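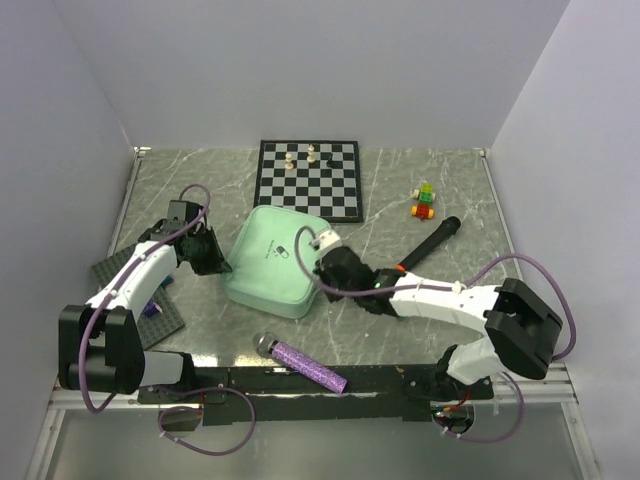

Part 2: Setting up a travel game kit

I put this section together after my third trip with a bag full of loose pawns, so bear with me if I get a little fussy. The Kelladetti roll-up board is my favorite for this, but any small board will do fine, and the steps are the same for a Zendgate or whatever you have in the closet.

What you'll need: a small chessboard with its pieces, a zippered pouch with some padding (square ones pack better than long ones, I think), and a flat table with good light. If kids are coming along, add a few toy bricks and a baseplate to build on.

1. Clear a spot on the table and lay the board flat. Push it toward the back so you've got elbow room in front.

2. Set the pouch in front of the board and unzip it all the way. Mine sticks at the corner - a rub of candle wax fixed that.

3. Stand every piece on its starting square. Yes, all of them! It's the quickest way I know to spot a missing bishop.

4. Put the white pieces in first, kings and queens at the bottom, then the black ones on top. Pawns fill the gaps.

5. Close the zipper slowly, with one finger inside to keep the felt bottoms out of the teeth.

Note: If the pouch used to hold vitamins or medicine, empty it completely and wipe out the lining before any game pieces go in. I'd do this the night before so it has time to dry.

6. Now the bricks. Keep them in their own bag. I tried mixing them in with the chess set last May and spent 30 minutes on a motel bed picking them apart.

7. Slide the baseplate into the suitcase studs down, on top of something soft like a sweater. The board goes on top of that.

Caution: Small bricks and pawns are a choking hazard. With toddlers around, pack up before you leave the table, even if you're only off to get a snack.

Short on room? Leave the big board at home and bring a Rokimura magnetic one. The pieces are tiny and I knock them over constantly, but the whole thing fits in a coat pocket.

When you get home, do step 3 again before the set goes back on the shelf. Missing pieces are usually in the side pocket of the suitcase, or in somebody's shoe. For replacement pawns, see Part 5.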